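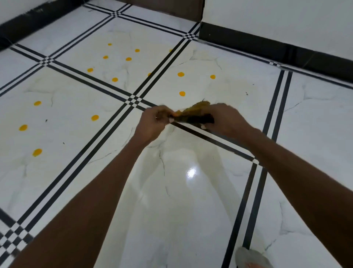

Paid testers wanted for the Pluter floor kit – home trial, second round

Hesura is looking for people to clean their own floors, the way they always do, and then let a small machine have a go at the same job. We make Pluter, a floor cleaning kit for hard floors. It's nearly ready to sell and we want it used in real homes before that happens. 70 places. Quite a few have gone already so don't sit on it.

Posted Sunday, May 28, 2023. We close the list when it's full.

**What Pluter is**

A low, round-cornered cleaning robot plus a dock, two sets of brushes (one soft, one stiff) and an app. It sweeps, it spot-scrubs, it goes back to the dock. It doesn't do carpets. It doesn't do stairs. It does tiles, stone, vinyl and sealed wood, and it's meant to be good at the stuff other machines drive round or smear about: drips, powder, crumbs stuck in a corner, the line of muck that collects along a skirting board.

The first round was in March. Testers liked the edges, liked the noise level, did not like the app (fair). They also told us it missed small spots on shiny floors when the light was bouncing off them, and that it got confused by borders and strongly patterned tiles. Dark stripes it sometimes took for a drop and stopped dead. We've changed the floor sensors and most of the software since then and now we need to know if it's any better.

**Who we want**

- Anyone over 18 with at least one room of hard floor, no carpet
- Glossy tiles, marble-look tiles, black and white borders, checks, anything busy – please please apply, we're short of these
- People who clean by hand now. Brush, broom, cloth, duster, whatever you use. Coir is fine, plastic is fine
- People who already own a robot cleaner are welcome too but there are fewer places for you
- Wi-fi at home, and a phone that isn't ancient

You do not need to be tidy. You do not need to be good with gadgets. Renting is fine. Pets are fine, tell us what kind. Small children fine as long as an adult is in the room while the machine is running.

**What you'd do**

Week one, no robot at all. You wear a light head camera that we send you and clean the floor your own way, short sessions, whenever suits. Looking down at your hands is right, we want the hands and the floor. Get down close if that's how you do it. We want to see how people go at a spot: which way they hold the brush, do they press or flick, do they go back over it.

Some sessions we'll ask you to put down a test mess first. There's a sachet of coloured powder and a washable paint in the box. A few dots is plenty. Try the paint on a hidden bit of floor before you use it anywhere else, and don't use it on unsealed stone or on wood at all.

After that the Pluter kit arrives. You set it up from the leaflet with no help from us (we need to find out if the leaflet makes sense), run it at least 9 times, and fill in a short form after each run. Form is mostly tick boxes. One box for swearing at us.

Last bit is a phone call. Bring complaints.

**Pay**

£2 for every completed run form, on top of the main fee. The main fee depends on which group you're in and is written in the letter you get before you agree to anything. Paid by bank transfer after the phone call. If you drop out part way we pay for what you've done, no arguing.

You can also keep the kit at the end, or send it back free of charge. Kept kits come with no warranty as they're trial units, but Flomar, who supply our brushes and filters, will send one spare set to anyone who keeps theirs.

**The camera, and your privacy**

People ask so:

- The camera records only when you press the button. Light on means it's recording
- No sound
- Wear it only in the room you've signed up. Put away post, bank letters, family photos
- Nobody else in view unless they've signed a form as well. If someone wanders in, stop and tell us which clip, we'll delete it
- Clips are watched by our trial team and used to improve the cleaning patterns on Pluter. They're not used in adverts
- You can ask for your clips to be wiped at any point up to the end of the trial and still get paid

The robot itself sends us a map of the room and where it got stuck. No pictures.

**Bits and pieces**

Round one gave us 1,772 run forms and we read them all. Yours will be read too.

Bare hands are ok for the powder and paint, but wear gloves if you've got sensitive skin. Wear shoes or slippers with some grip, polished tile gets slippy. Don't use bleach or strong cleaners during the trial, it ruins the brushes and it muddles the results. Knee trouble? Say so on the form and we'll put you in the robot-only group, no hand cleaning.

Delivery and collection is done by Chamoun, mainland addresses only for this round. Sorry to the islands, next time hopefully. The box is heavyish so don't send it to an office you've then got to carry it home from.

**How to apply**

Go to the trials page on the Hesura site and pick "Pluter home trial, round two". We need:

1. Your name, town and a phone number
2. Which room, and rough size
3. What the floor is. If you're not sure just say what it looks like
4. What you clean it with at the moment
5. One photo of the bare floor, taken in daylight with no flash

That's the lot. No CV, no covering letter. If you applied last time and didnt get in, apply again, your old form hasn't carried over. We answer everybody, yes or no, normally by email so check your junk folder. Questions go through the same page, choose "trials" from the drop-down or it ends up with the spare parts poeple.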